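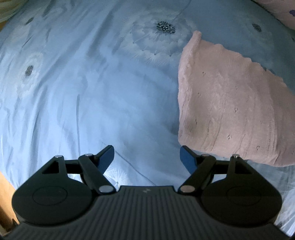

Estano, May

Courses > Housekeeping and Linen Care > Handouts > Unit 9

Filed under: Course notes, Bedroom practice

Search the handouts Go

Unit 9. The bottom sheet and the folded towel

These notes follow the morning practice in the training bedroom. Please read them before the afternoon group work, and bring your own copy of the linen card.

1. Printed sheets

Most of you have learned on plain white linen. A printed sheet behaves the same under the hand, but it asks for more attention from the eye. On the light blue sheet with the big feathery flowers, the pattern is pale and the strokes go out in all directions, so a small crease can hide between them. The dark navy centres of the flowers are more useful. Choose one of them as your mark before you start to pull, and look at it again after each corner. If it has moved far to one side, the sheet is not straight on the mattress.

Do not try to put a flower exactly in the middle of the bed. The print is not always placed the same on every sheet, and you will lose time.

2. Creases

We speak in this course of two kinds. The soft crease is shallow, it comes from folding and from storage, and it goes away when you pass the flat hand over it. The pulled crease is long and often slanted. It shows that one corner has more tension than the other one. Smoothing does not help with a pulled crease, it only travels to another place. Lift the nearest corner, let the cloth relax, and tuck it again.

A surface like satin shows every crease more strongly when the light comes from the side. Check the bed from the foot end and also from the window side. Small wrinkles in the middle are accepted for the practice mark. A long crease is not accepted.

3. The towel on the bed

In the Bendetti method, which we use in Units 7 to 13, the folded towel is laid on the bottom sheet before the top bedding comes back. The pink towel is a good one for learning, as it is soft and plush and you see clearly on the blue where its sides are. Try to get at least one long side really straight. The other sides of a thick towel will stay a little ruffled, and this is normal with a wavy texture.

Before folding, open the towel fully and look at both faces. Write on the linen card:
- dark specks
- small holes
- any greyish mark, also a faint one
- loose threads at the border

A towel with small holes can stay in the practice room but it does not go to a guest. With a grey mark, put it in the second basket for washing again. Please do not rub the mark with a damp finger — many students do this, and the mark becomes wider.

4. Colours together

The Stirnik booklet (page 100 in the old printing) says that printed bedding should be put only with plain pieces. I find this rule too strict for a home bedroom. Light blue and pink are both quiet colours, and a pink piece with a faint purple print can also be near them without disturbing. For the written test you must know the Stirnik rule. For the practice you may decide yourself, if you can explain your choice.

5. Linen store

The store list now has 2,186 pieces, pillowcases included. The shelves marked Ogura are for printed sheets only. Return each sheet with the fold towards you, so that the next student can take one without opening the pile.

Group work

Work in pairs. One student makes the bottom sheet, the other checks it and fills in the card, then you change. Leave the bed made until I have seen it. Cards must be on my desk before 4 p.m.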